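Cleaning tips from a shop that now has robots in it

Posted 11/18/23

I've been keeping the benches at Namik clean for longer than I've been writing this page, and most of my tips used to be about grease. Then in January the first pair of arms went in on the wiping and sorting line, and my whole week got rearranged. So this page is for anybody whose workplace is getting arms too and who, like me, ends up being the one with the bucket.

First, what changed. I used to wipe 75 trays a shift by hand, and my right shoulder let me know it every night. The arms took 66 of those. The nine that are left are the weird ones, with the deep corners and the baked-on labels, and I still do them myself with a toothbrush and bad language. I have more time in the day now, but it got filled right up with other stuff: setting out, checking, refilling, and cleaning the things that do the cleaning. Plan for that! Our first schedule had none of it, and for two weeks I was staying late.

Put things down the same way every time. This is the big one. A person will reach for a sponge wherever you tossed it, and the arms are a lot fussier. I lay ours flat, pad side up, long side running left to right, and I put two little pencil ticks on the underside of my tray so I can find the spot again. If you share the bench with another shift, agree on which side faces up and write it on the cupboard door.

Buy the same sponge. We ran out once and somebody picked up a bag from the corner store that was a hair thinner, and we lost most of a morning to dropped sponges. I order from Garg now, one kind only, and I keep a spare pack behind the paper towels where people won't take it for their coffee cups.

Retire sponges sooner than you would at home. When the scrubby layer starts to curl up at the corners, it goes in my floor bucket for another week and then in the trash. At home I'd go till it fell apart (don't tell my sister).

Squeeze, then squeeze again. A sopping sponge leaves puddles, and puddles on a white top dry into rings. I wring mine out, fold a towel around it and lean on it with the heel of my hand.

White tabletops show everything. I fought this at first – I wanted the gray ones – but I've come around. You can spot a crumb from across the room. For marks, baking soda on a damp cloth, small circles, then a plain water wipe. No bleach on ours, it went yellow along one side.

Glass is the thing I get asked about most. You clean it, it looks great, you walk off, the lights hit it from the other side and there are your specks again. Half vinegar, half water, cheap squeegee, top to bottom, and wipe the blade between strokes. Do it with the arms parked and the power off at the box, and never wipe around a moving arm, even a slow one. Bruster did our safety walk-through and I made them repeat that part for the whole crew. 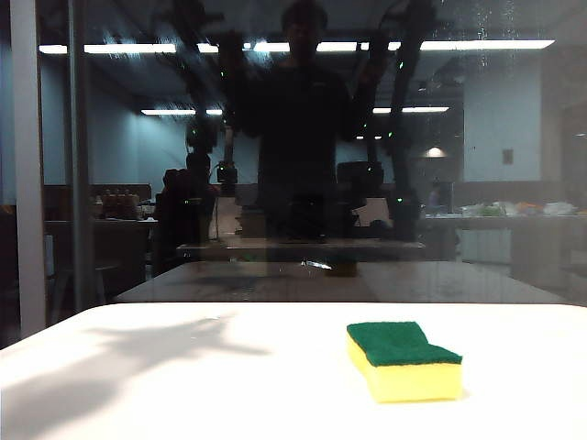

Do I still need to know how to clean by hand if the arms are doing most of it?

More than before, I'd say. Somebody has to look at a tray and know it isn't right, and you only get that eye from doing it yourself. When our new people start, I have them hand wash for the first two weeks before they go anywhere near the line.

A few more odds and ends.

Microfiber cloths: wash them apart from cotton, no fabric softener, hang dry. Softener makes them push water around.

Keep a notebook by the bench. Mine says things like "dropped it again, left side" and "refilled spray, cap cracked." The Storner tech reads it when he comes by and he's fixed two things off it that I had figured were my fault.

Talk about the hours early. My job title didn't change but my day sure did, and I had to ask for the setup time to go on the schedule. They gave me 62 minutes, don't ask me where the two came from. It's enough on a normal day. On Mondays it isn't, and I'm still working on that one.

Next time I'll do floor mats, the rubber kind with the holes. If you've got a good trick for getting sawdust out of the holes, send it in, I've tried the shop vac and I've tried a chopstick.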